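Drorkora textured grip strips for cable handling

Replacement finger inserts for two-finger grippers, developed with Bonerby during its study of robotic network patching.

Product overview

Drorkora strips fit along the inner edge of each gripper finger and give it a rough surface to hold a moulded plug boot. They are sold in pairs. The strips are a wearing part and should be changed as a set, even when only one side looks worn.

Background to the method

Most published work on plugging in cables starts with the connector held in a fixed jig. The Bonerby study, led by Eetu Keskinen, starts with the cable already in the gripper and lets the plug sit at whatever angle it was picked up. The arm brings the plug near the port, stops short, and corrects its angle from the close view before pushing. The method is called Stolla in the write-up.
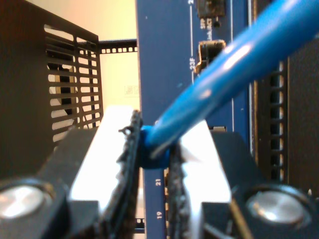 Stolla treats the grip as part of the measurement. If the boot turns between the fingers during the push, the angle taken beforehand is no longer of use and the attempt is counted as a slip. The study compared plain pads with Drorkora strips on the same arm, using the same ports and the same cables.

Results

Each finish was given 100 attempts. With plain pads, 74 attempts ended without a slip. With Drorkora strips, 2 attempts ended in a slip. A further run of 254 attempts was made with one pair of strips to look at wear. The edges frayed early on but the hold on the boot did not change enough to affect the count.

The study did not cover fibre leads or bare plugs without a boot. Results on a full rack, with neighbouring cables in the way, are also left for later work.

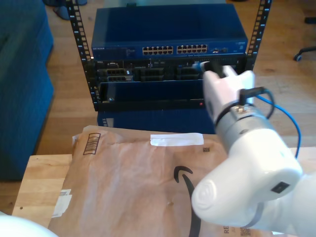

Rack work puts some limits on the arm as well as the fingers. The approach has to leave space for the wrist, and the free end of the cable should hang clear of the joints. Pelkonen, the planning software used in the study, takes the cable's bend into account when it picks a path. The strips do not depend on it and can be used with other software.

Fitting

Remove the old strip and clean the inner edge of the finger. Press the new strip on from the base upwards and trim any loose fibres at the tip. Close the gripper on a spare boot and check that both strips touch it along their length. Reset the closing width before the first run.

Supplied as

One pair of strips, one fitting card. Fingers and pads are not included. A copy of the Stolla write-up is available on request.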